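Skurnimico: progress since the last report
May 21, 2025

The short version is that the method works, with a footnote. The footnote is most of this report.

You will remember that we proposed to teach Vilus to pick up soft packages by letting it practice badly on purpose. We perturb the approach on every attempt, keep the misses, and train on the corrections. We now have 277 attempts logged, 14 of them thrown out for reasons that reflect on our labeling and on no machine. The wrist view turned out to be the cheapest source of signal we have. A bag of snacks does not hold still in its own shape, and from the wrist the policy can at least watch its creases while it makes up its mind.

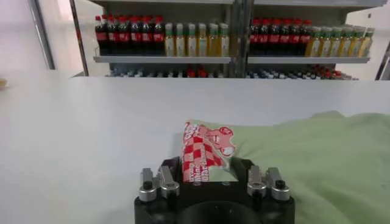 Meinir Rosser would like it on record that the correction data may only be teaching the policy to apologize faster. She wants a run with the misses left out before anyone says "recovery" in a paper, and she wants it on packages the policy has never met.

She has a point, and the run is scheduled. It costs us 3 weeks and my favorite sentence in the abstract.

Cloth near the target remains a nuisance. Two of our three baselines treat a fold as an edge worth grasping, with great confidence. Skovix, the third, hesitates, and we have decided to call this caution.

Spending is on plan except for snacks, which wear out. The Meredith comparison moves to August. We are not asking for more money in this report, though we reserve the right to do so in the next one.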